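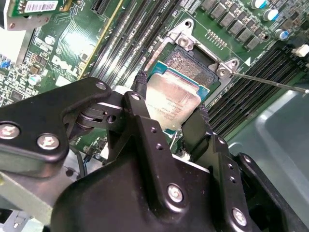 Esports / Company News

Rarncombe to Supply Tournament PCs for Prammont Open

EMUMBERG, December 1, 2023 - Rarncombe has signed a two-year agreement to supply competition computers for the Prammont Open, the esports event held each May at the Sisay arena in Emumberg. The company will provide 100 identical desktops, each with the same processor, memory and system settings. Two practice rooms will use the same build. The arena seats 1132 for finals. Player accounts and peripheral drivers will be loaded before check-in - no changes are permitted after that point.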